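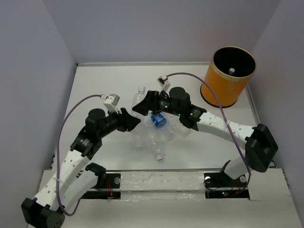

The case for a boring table

The founder of Neline would like it known that she did not set out to make the dullest furniture in Umcombe. She set out to make chairs. The chairs were, by her own account, "an insult to the human back," and the shop still has one, which is used for holding a door open.

What Neline makes now is work surfaces with walls. White top, plain wall behind, a wall on the left, a wall on the right, open at the front. The back wall comes in a gray with a little lavender in it, and a thin pale rail runs along the far edge where the top meets the wall. The catalog is 4 pages long and she thinks it could lose one.

We met in the back of the shop at eight in the morning, the only hour at which the saw next door is quiet. She had made coffee and then put it somewhere. It turned up later on a stack of offcuts.

I asked why anyone would want a table with walls.

"Because things leave," she said. "You put a screw down on an ordinary table and it goes for a walk. Pens go. Small parts go. I had a customer who fixed watches at a dining table, and she told me she spent more time under it than at it. I gave her three walls and she hasn't met her own carpet since."

The front is left open, naturally, so things can still leave in that direction. She has heard this objection. "Then they land in your lap. That's a much better place to look."

On white

The tops come in white. There used to be a choice. For one season Neline offered a sage green and a color called Grutoso, a brown named after the hardware place that mixed it for her, and she took 377 orders that year, every one of them for white. The Grutoso samples are still in a drawer. She opened it to show me and shut it again fairly quickly.

"People say white shows the dirt," she said. "Yes. That's its job. If I've dropped a crumb of glue I want to be told. A brown table keeps secrets from you, and then you lean on one of them in a good shirt."

The gray took longer. The first walls were white as well, and customers complained that they couldn't tell where the table stopped. One said it was like working inside an egg. She tried a darker gray, which made the shop feel like a parking structure, and then a blue that everyone liked on the card and nobody could stand for a whole afternoon. The lavender got in by accident, at the bottom of a can that hadn't been cleaned out. She has been reproducing the accident ever since, with mixed success. "There are three batches out there that are more lavender than I'd defend in court."

The rail, and other arguments

I spent longer than I had planned on the subject of the rail. It is thin and light-colored and I had assumed it was trim.

"Trim!" she said, and went to find her coffee.

When she came back she explained that the joint at the back of a table is where dust goes to retire. On the early ones you could get a butter knife in there and bring out a sort of felt. Several customers did, and mailed it to her. The rail covers the joint. You run a cloth along it, the cloth goes from one side to the other, and you are finished. She estimates that she tried nine profiles before she got one that didn't hold crumbs of its own, and she can describe all nine. I have spared you six through eight.

Metal edging is a newer idea. A narrow gray strip down the side takes the knocks that used to chip the top, and it was suggested by a repair shop on Hlongwane Street that had chipped theirs so often they were coloring it in with correction fluid. "Very neatly," she added. "I'd have hired them."

Living with one

Her advice on upkeep is short. Wipe it with warm water and a drop of dish soap. Dry it. Stay away from scouring pads, and don't cut on it without a mat – she can tell, she says, and she will bring it up. Scratches near the middle can be rubbed down. Scratches near the walls can be ignored, or covered with a mug.

The walls themselves should be left alone, a rule she breaks at home. Her own table has a calendar taped to the left side, two years out of date, and a takeout menu on the right. "It started with one Post-it," she said. "I'm not proud."

I asked what the thing costs to get wrong. She said 3,000 dollars, which was the price of the sheet material she once cut 60 inches long when the drawing said something else. She wouldn't tell me what the drawing said. Most of it became shelves, and some of it is the table the coffee should have been on.

Next year there may be a model with a drawer. She sounded unsure about it. "Once there's a drawer, people put things in it," she said, and looked over at the one with the brown samples.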